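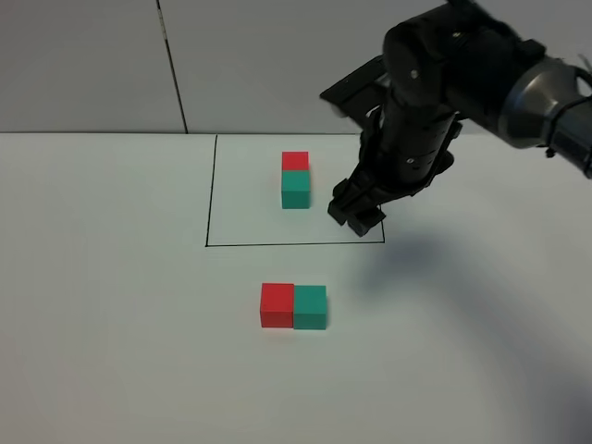

Page last changed: July, 9.40 am

Open day at the Yazdani mill, Atstead

The Yazdani mill opens to the public twice a year, and we went to the summer one. It spins and dyes wool for carpets, knitting and blankets. We had wanted to go for a few years but the spring day always clashed with something else.

Getting there

Atstead station is at the bottom of the town and the mill is at the top. The walk takes twenty-five minutes and the last part, up Tenter Lane, is steep. There is a bus from outside the station but we had just missed one. Cars are sent to a field behind the dye house, which was dry when we were there but has no hard surface. Entry is free. The tour is four pounds and you pay at the gatehouse, cash or card. Tours leave every half hour from ten and take 16 people each. We got there at a quarter past ten and were put on the half past eleven, so we had a cup of tea first and looked round the yard.

The yard has a row of old machines along one wall, all of them outdoors and rusty. The labels are faded. One was a teasel gig, used for raising the nap on cloth, and still had a few of the teasel frames in it.

The wool store

The tour starts on the ground floor of the north building, where the fleeces come in. They arrive already scoured, in pressed bales. The mill did its own washing until the river rules changed, and the old scouring bowls have gone for scrap. The room smells strongly of sheep all the same. Most of the wool on the day was British crossbred for carpet yarn, with a few bales of something finer from abroad at the far end.

The guide passed round three handfuls of fibre and asked us to feel the difference. Two of them were easy to tell apart. The third was a blend of the other two and most of the group got it wrong.

Blending and carding

From there you go up an outside stair to the carding room. Ear defenders are handed out at the door and you do need them. The wool is blown along a duct from the blending bins, oiled with a fine spray, and fed into the cards, which are big rollers covered in wire teeth. It comes off the far end as a thin web and is split into soft ropes called slubbings. They have no twist in them at this stage and pull apart with hardly any effort. There are two carding sets and one was stopped for cleaning, so we could stand close to the rollers and see the wire properly. Re-covering a set takes a specialist firm two weeks.

It was hard to hear the guide in here. If you have questions, keep them until the landing outside.

Spinning

The spinning floor is the largest room in the mill and runs the full length of the building. It was built for mules, and at its height the mill had 2,504 spindles working. The number is painted over the door in the old company lettering. The mules were sold long ago and the yarn is now spun on ring frames, which take up less than half the floor. The rest is used for winding and for storing cones.

What we saw running was Ultari, the knitting yarn, in a dark green. It is a two-ply and is sold in the shop in 50 gram balls. The twisting is done on a separate frame at the end of the room, and the plied yarn then goes downstairs to be steamed so the twist stays in.

The dye house

This was the part I liked best. It is hot and wet underfoot, and anyone in sandals was asked to wait outside, so wear proper shoes. The shade library is in a side room, with a hank and a card for every recipe the mill has kept. There are 2,798 of them. The oldest cards are in copperplate and give the weights in pounds and ounces. The dyer had a small batch in the sample pot and lifted a hank out for us at the start and again ten minutes later, when it had gone from a pinkish brown to a proper brick red.

We asked about matching. Customers send in a scrap of carpet or a paint chip and the dye house works from that. It is checked under three different lamps in a grey-painted cabinet.

The blanket shed

Weaving stopped at the mill for a long time and came back in a small way with the Dulivik blanket, woven on two looms in a single-storey shed by the gate. Last year they made 1,614 of them. The looms were not running when our group came through as the weavers were at lunch, which was a pity. Earlier groups did see them going. If the weaving is what you are coming for, ask for a morning tour.

Shop and food

The shop is in the former counting house. Seconds of the Dulivik were half price and had mostly gone by two o'clock. There were bags of mill ends at three pounds, carpet wool and knitting wool mixed, so look before you buy. I bought four balls of the green Ultari and a bag of ends for felting.

The canteen does soup, rolls, baked potatoes and cake. The queue was long from noon until one. Toilets are by the gatehouse and there is a second set behind the canteen.

Access

The wool store, dye house, blanket shed and shop are all on the level. Carding and spinning are both up stairs and the goods lift is not for visitors. Dogs are allowed in the yard only. Under-eights are not taken on the tour.

The autumn open day is in October. Tour times are put up on the mill's own page a few weeks before, and tickets can only be bought on the day.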